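**Garinby gets its bearings back (mostly)**

If you walked past the Bruncombe lab on Tuesday and heard cheering, sorry, that was me. Garinby, our mobile arm, is driving straight again after a very long month of drifting to the left, and I'm so pleased I've been telling people in the elevator.

For anyone who missed the saga: Garinby is the one with the wheels and the single arm that lives in the bay by the loading door. It's supposed to roll up to a table, stop at a sensible distance and pick up whatever it's asked for. Back in July it started stopping short, then stopping crooked, and once it parked itself so neatly alongside a table that the arm couldn't reach a thing. Devendra Pant swapped the left drive wheel, which had worn down on one side, and then went through the whole base looking for anything else that had worked loose. He found a camera bracket on the mast with a bolt you could turn with your fingers. Ugh.

So we had two fixes, a new wheel and a re-seated camera, and each one throws off numbers the other depends on. That's where the simulator comes in. Before Garinby gets to try its new settings around real furniture, the same settings go into its software copy, and the copy goes for a drive in the practice house.
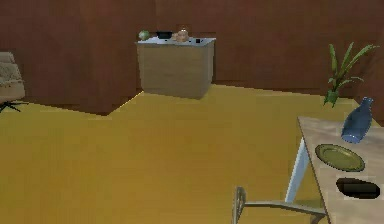

I used to think of this part as the boring bit, and I was wrong! Mirela Prado runs it, and she let me sit next to her for an afternoon with a sandwich. She loads the new wheel radius and the new camera position, picks a starting spot, and off goes the copy toward a table or a counter. When the measured numbers are right, the stopping point lands where the planner said it would. When they're a hair off, you see it right away, especially on the long approaches with lots of open floor, where a tiny heading error has plenty of room to grow into an embarrassing one.

Her first batch was 284 runs, left going overnight. By breakfast she had a lovely tight cluster of stopping points at the short range and a sad little fan at the long range, all leaning the same way. She said the wheel radius was fine and the camera angle wasn't. Devendra said the camera angle was fine. There was a pause, and then he went and got the gauge.

It was the camera angle. The bracket had been tightened against a sliver of old tape (he's been a good sport about it), and once the tape was scraped off, the mast camera sat where the drawing says it should. New measurement, new file, new overnight batch, and the fan closed up.

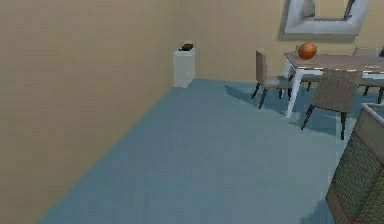

*Bruncombe Lab News, Vol. 4, No. 2*

The next job was chairs. Garinby's base is wider than you'd guess, and the safety margin around it had been padded out while the wheel was bad, which was the right call then but left it refusing perfectly good gaps. Luana Assunção has been bringing that margin back in, one small step at a time, and checking each step in the dining corner. A chair tucked under a table is the tricky case, she told me, because the legs spread at floor level and the planner has to care about the feet as well as the seat. I'd never once thought about chair feet. I think about them constantly now.

She keeps a paper log next to the keyboard with the margin, the room, the starting spot and a comment. The comments are great. "Too shy." "Still shy." "Rude." She's settled on a value a little more cautious than the one we had before the wheel wore out, and I think everyone's happy to leave it there for a while.

Meanwhile the real Garinby has been up on blocks getting the rest of its service. Dirceu Andrade regreased the lift column, replaced a cable sleeve that had been rubbing at the elbow, and cleaned the finger pads, which had picked up a film of something I don't want to know about. The battery contacts got a wipe too. He's asked me to remind everybody, again, that the charging dock is not a shelf! Please take your coffee somewhere else.

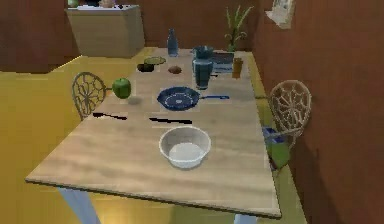 *4 min read*

The last thing on the list is the arm check, and it's the one I'm most excited about. Tainá Barbosa is setting up the tabletop rounds, where the copy has to sort out what it's looking at and plan a reach without clobbering the neighbors. Crowded tables are the point. A bowl by itself near the front edge is easy, but a tall bottle behind a bunch of other stuff makes the planner think hard about which way the elbow goes. She's using the freshly measured camera position for all of it, so if there's any leftover error in that bracket, it ought to show up as reaches that land to one side.

The lift column counter reads 2000 cycles as of this week, so Dirceu has penciled in a proper strip-down for the next quiet spell. Until then, Garinby comes off the blocks once Tainá signs her sheet, and its first real drive will be the slow loop past the Mensah room. Come and watch if you like. Stay behind the yellow tape, and bring your own sandwich, as I've eaten mine.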